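The Long Way Up to Tretcombe

The bakery in Tretcombe opens at 5 a.m., and by ten past there's a line down the hill. I joined it with cold hands and no regrets! Etenesh Jemal has been making her rye here for 15 years, from a starter she feeds twice a day, and the crust crackles so loudly you can hear it from the sidewalk.

She bakes nearly 400 loaves before lunch - dark ones, seeded ones, a honey loaf I'd happily walk from Bamatbridge for. Ask for the heel. It's the best part, still chewy in the middle, and she'll butter it for you if the line is short.
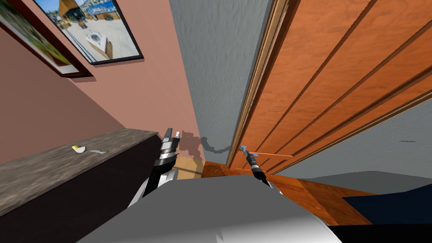 I ate mine on the walk back down and had to go up again for another.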